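Keeping the Numbers Straight: A Conversation With the Founder of Grustimby
The small firm behind a job-costing program for builders and remodelers talks about slow growth, paper habits and the trouble with change orders 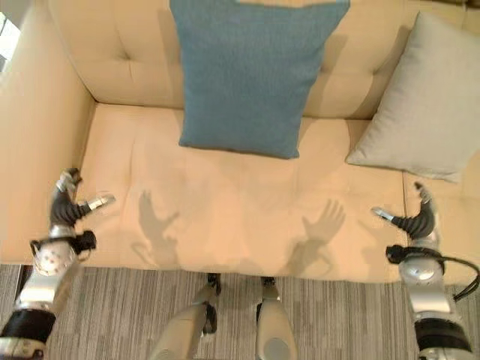
What does the program do for a builder who still writes estimates by hand?

It takes the estimate the builder already has and follows it through the job, so that every invoice, every hour of labor and every change the customer asks for lands against the line it belongs to.

That is the short version, and the founder of Grustimby gives it easily, having given it at trade shows and over kitchen counters for most of her working life. The long version took us the better part of a morning and two pots of coffee, and I enjoyed every bit of it.

She came up through the office side of her uncle's framing company, where she did payroll, answered the phone and kept the job folders. "We were pretty good at bidding," she told me. "We'd price a house down to the last box of nails. Then the job would start and the bid went in a drawer, and we'd find out how we did at tax time. I thought everybody did it that way, and when I started asking around, well, a lot of them did."

Her first try at fixing it was a spreadsheet with 211 rows, one for each kind of cost her uncle's crews ran into. She still has it (she offered to print me a copy, and I think she meant it). Cilisel, the program Grustimby sells today, grew out of those rows, though a customer can now cut the list down to whatever suits the work.

"A deck builder doesn't need a line for elevator pits," she said. "We have one fellow who runs his whole business on 23 lines, and he's happy as can be."

The company has 300 customers, nearly all of them small outfits with a handful of people on the payroll. I asked whether she'd like to see 1,000, and she took her time with that one, stirring her coffee for a good while before she answered.

"I'd like to get there, sure. But when somebody calls us now, they get a person who knows what a draw schedule is. I don't want to lose that. My partner would tell you I'm too cautious, and he may be right, he usually is about money."

The biggest change this year is the way Cilisel handles change orders, which she calls the place where good builders go broke. A customer asks for a wider window, the carpenter says fine, and the paperwork never catches up. In the new release, due in October, a foreman can write up the change on a phone and get the customer's signature before the saw comes out. The approved amount goes straight into the budget and onto the next bill.

Getting it to work meant joining Cilisel to Drudus, the scheduling tool many of her customers were already using, and she's frank that it was a hard stretch. "The two programs had different ideas about what a day was. Ours started at midnight and theirs started at 6 a.m. We had labor hours showing up on jobs before the crew got there! I laugh now. I wasn't laughing in the spring."

One of the first firms to try it was Bech, a kitchen and bath remodeler that had been keeping its changes in a spiral notebook in the truck. The notebook still rides along, she says, and she has quit arguing about it. They write it down on paper, then they put it in the phone, and the bills go out with everything on them.

Before I left I asked what she would tell a builder who is thinking about buying any program of this kind, hers or somebody else's. She said to pick one small job, something that will be done in a few weeks, and run it all the way through before moving anything else over.

"And have the person who does the billing sit in when you look at it," she added, walking me out to the car. "So many times the owner picks it out and brings it home like a puppy, and then somebody else has to feed it. Get her in the room. She'll ask better questions than he will."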